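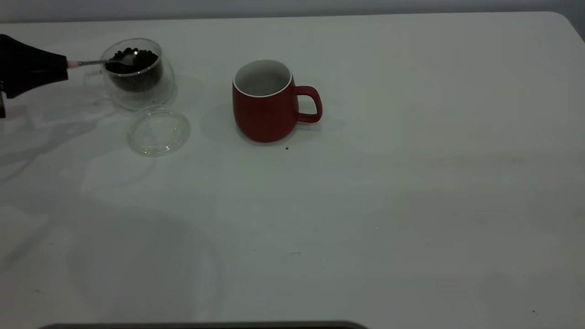
Clotthorpe Tabletop Working Group - Minutes

Meeting held 14/07/2018, upstairs room, Stavercombe

Chair: Gerrit Molefe
Minutes: Nandi Hlongwane
Also present: two people from Liao, one from Vimia by phone, and the usual bench crew

1. Last minutes

Accepted with one fix. The rule on cable ties applies to the bench legs as well as the arm base. Gerrit thanked everyone for getting comments in early, which made for a much livelier meeting than the one in January!

2. Draft practice sheet for scooping tasks

This took up most of the evening and it was a great discussion. The draft now has nine rules, down from 20, and the group was really pleased with how it reads. The job it covers is simple on paper: the gripper takes a teaspoon, scoops coffee beans out of a glass cup and tips them into a mug. Nandi has read through nearly 200 run notes since the last meeting and said the same few questions come up again and again, mostly about how the table should be set before a run starts.

Rule 1 (start layout) was agreed as written. Cup on the left as the operator sees it, mug to its right, lid off the cup and flat on the table. The spoon lies across the lid with its handle pointing left. Liao asked if the spoon could just lie on the bare table. After some back and forth we kept the lid, as it lifts the bowl end a little and gives every site the same starting point.

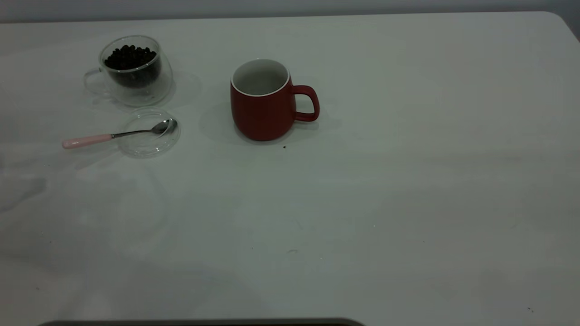
Rule 2 (who sets the table) got a small change. One person sets, a second person checks, and both put their initials on the run sheet. The Vimia bench has been doing this already and they love it - they say arguments over whether a run should count have more or less stopped.

Rule 3 (hands clear) has no exceptions any more. Once the operator calls "live," all hands stay behind the tape until the operator calls "parked." If a bean rolls away in the middle of a run, it stays where it is. Gerrit wants this one printed in the biggest type we can fit on the sheet.

Rule 4 (spoon grip) says the gripper holds the spoon by the pink end of the handle and nowhere else. If the grip slips, the operator stops the run and marks it as a stop. Runs marked this way are kept in the log and counted with the rest.

3. Speed over glass

A good long talk on this one. Everybody liked the idea of a slow zone that starts when the spoon goes into the glass cup and ends when it is past the rim of the mug. What we could not settle was the speed. Liao would like one fixed number for all sites. Vimia would prefer that each site picks its own and writes it down.

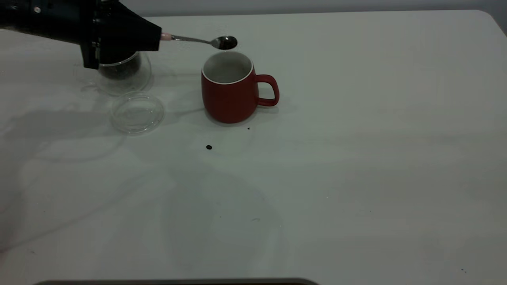 For now the sheet will say "slow zone speed to be set by the site and written on the run sheet," and we will look at it again once each site has logged 100 runs under the new wording. Nandi offered to build a shared log so we can all see the numbers as they come in. Big thanks to her for that.

4. Stray beans and crumbs

Rule 7 as drafted said the table must be "clean" before each run, and people have been reading that in very different ways. New wording agreed: loose beans and crumbs are picked up or wiped away between runs, after "parked" has been called. Marks that do not wipe off are noted once at the start of the day. Any bean outside the cup and mug at the end of a run goes down as a spill, whatever its size, and broken bits go down as crumbs.
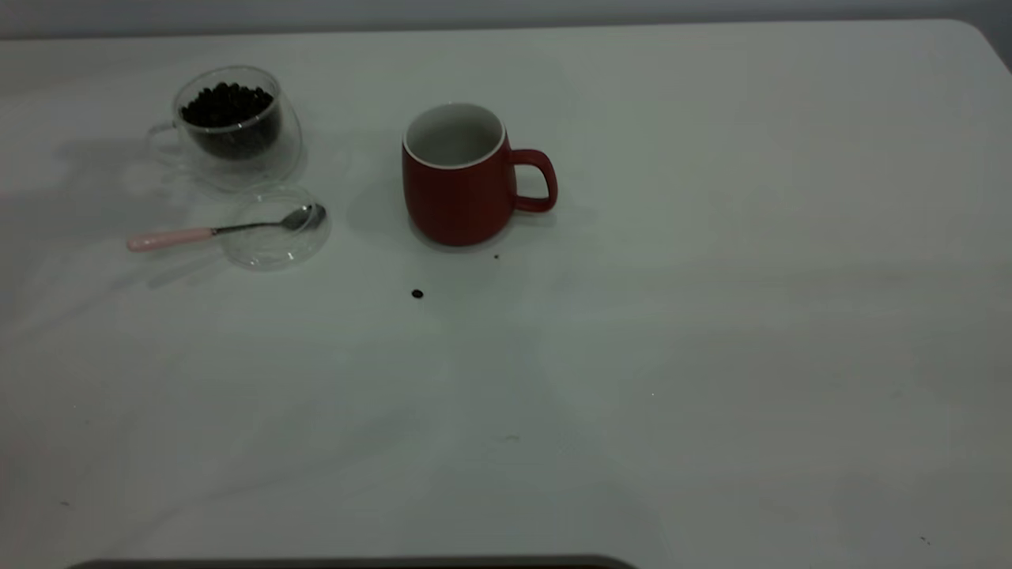 Rule 7: the lone bean below the mug is logged as a spill, the tiny speck by the mug's base as a crumb.

5. Actions

Nandi: shared log, plus a clean copy of the nine rules to all sites.
Gerrit: print and post Rule 3.
Liao: one page on the case for a fixed slow zone speed.
Vimia: send a blank copy of their two-initial run sheet.

6. Any other business

Liao asked if the sheet could later cover sugar and rice. Lots of interest! Held over to the next meeting, when Vimia hopes to bring a first draft.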